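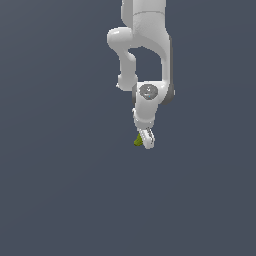
I have now sat through three full days of committee hearings on whether Trorna should sign the Sulia treaty on shared coastal defense, and I want to tell you that they were wonderful. I mean it. I came out each evening with a sore back and a notebook full of things I hadn't known at breakfast.

Most people I talk to think the hearings are a waste. The government has the votes, the argument goes, so why not get it over with by April? I'd like to see the opposite. Give the committee more time, put more of it on the radio, and let the thing run until the members have run out of questions.

Take the matter of the harbor at Holroyd. If you had only read the government's summary you'd believe the treaty lets partner ships refuel there and that's the end of it. Article 6 says a good deal more. It lets a partner country store equipment on shore, under its own guards, for as long as both sides agree. Does "both sides" mean the cabinet or the assembly? The minister said cabinet. The legal adviser sitting next to him said she would need to check. You could hear people turning pages all over the room!

That one exchange did more for my understanding than a year of speeches. And I say this as somebody who leans toward joining. We are a small country with a long coast and 1,340 sailors, and I can't see how we patrol all that water alone. I like the idea of sharing radar, training together, having neighbors who pick up the phone. I'd still want to know who holds the key to the storehouse.

The fishing co-op people were good too. They had read the annexes (the annexes!) and found that the exercise zone overlaps the spring grounds off Flesus. They weren't angry. They wanted to know who would warn the boats and how early, and they had a map with them. The ministry has promised a written answer, and I hope it's longer than the last one.

There is a fair complaint that all this takes time our partners may not want to give us.

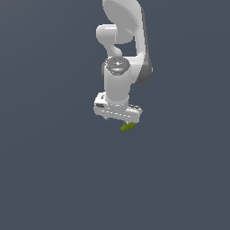 Ryan Dawber wrote to me after my last column to say that every month we spend on hearings is a month in which the other members write the rules without us, and that by the time we join we'll be signing whatever is left. He thinks the assembly could vote now and argue over Article 6 later.

I've gone back and forth on his letter, and he has a point about the rules. The first working groups are already meeting. But arguing later is hard once your name is on the page, and the withdrawal clause asks for a notice period longer than most governments here have lasted. I'd take the delay and send an observer in the meantime, which the treaty allows and which the opposition has been asking for since the first morning.

What cheers me most is how many people care. The petition for a longer debate passed 4,000 names, and plenty of those who signed want us in. Imogen Sugden told the hearing she'd vote yes tomorrow and still wanted another month to read, and she got the only applause of the day. The chair asked for quiet, then called the next witness, who had brought his own copy of the annexes with colored tabs down the side.

The public gallery opens at 9:30 and there are usually seats at the back.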